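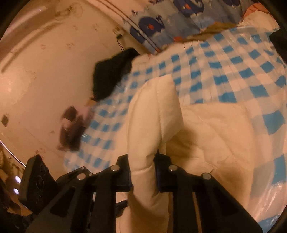

*White quilted padded item on the blue-and-white checked covering, bedroom stage.*

## Progress report: Horness bedding and linen store

Prepared by Danylo Tkachuk for the Fung household fund. Covers the period to the end of October.

### Where we are

The grant was for sorting, bagging and reissuing donated bedding from the Horness store to families moving into flats on the Drorkport estate. The award was £3,004 and the work was planned in 9 stages. We have finished six of them. The bedroom stage is under way and the remaining two are the final issue of bedding and the write-up.

Spending is within the budget. The largest item so far has been laundry, followed by storage bags and shelving. We have not bought any new bedding and do not expect to.

### Sorting

Everything that came in over the summer has now been gone through once. We kept 54 quilts and comforters as fit to issue. Those with split seams or lumpy filling went to one side, and most of those have gone to the textile bank. A few need only a line of stitching and we are holding on to them until the end of the month.

Quilted items are checked along the stitching first, then turned over and checked again on the back. White ones take longer as marks show up in the folds, and it is easy to miss one in poor light. We have moved this work to the morning for that reason. The afternoons are now used for folding and labelling.

Sheets and covers were simpler. They are paired by size and tied, with a paper tag giving the size and the date of washing. Pillowcases are going out in sets of two.

### Bedroom stage

This stage covers how bedding is handled once it reaches a room. Families told us in the spring that bedding often arrived before the room was ready for it, and that it picked up dust while painting or carpet work was still going on. We have been trying out a simple order of work: cover the bed, lay the bedding on top, fold it, and only then bag it or make the bed up.
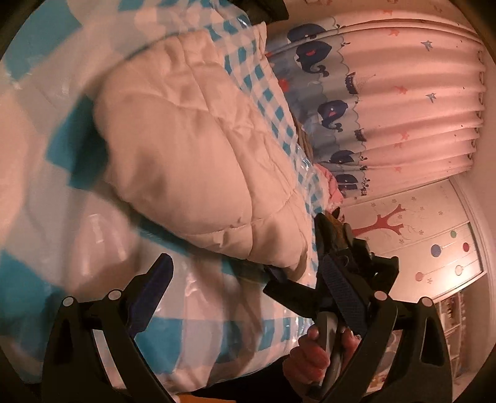
Clear plastic over a checked cover has been the most useful arrangement so far. It keeps the cover clean and a comforter can be folded on top of it without touching the floor. The drawback is that plastic is slippery. A thick comforter will slide if it is folded from one end only, so we now ask people to fold the long sides in first and then bring the ends to the middle. The folded piece is bulky but it stays together when lifted.

We tried a smaller fold to get more onto each shelf. It saved space, but the filling had bunched up along the creases when we opened the bags a fortnight later. We have gone back to the larger fold and accepted that each shelf will hold fewer.

Clothes and other loose items left on beds have slowed us down in several rooms. The note to families now asks for beds to be cleared before we come, and the last few visits have been quicker.

### Problems and changes

The Stustar shelving came with the wrong brackets. Replacements arrived nearly three weeks later and the shelves are now up along the back wall of the store. During the delay the bagged quilts were kept on pallets, which was not ideal but did no damage that we have found.

The dryer at the laundry was out of use for part of September. Thick comforters could not be finished there and had to be hung, so washing fell behind. It has since caught up.

We asked in the last report to move the money set aside for van hire into laundry. Thank you for agreeing to this. The van we have been lent is large enough for the remaining deliveries.

### Next period

- Finish the bedroom stage and write up the folding instructions on a single sheet.
- Repair or dispose of the quilts still on hold.
- Issue bedding to the next group of flats at Drorkport – the list of sizes is with the estate office and we expect it back shortly.
- Send the laundry and shelving receipts with the final claim.

One decision is needed from you. We have enough storage bags for the next issue but not for the one after it, and would like to order more from the underspend on shelving. If you are content with that, a short email is enough and we will place the order the same week.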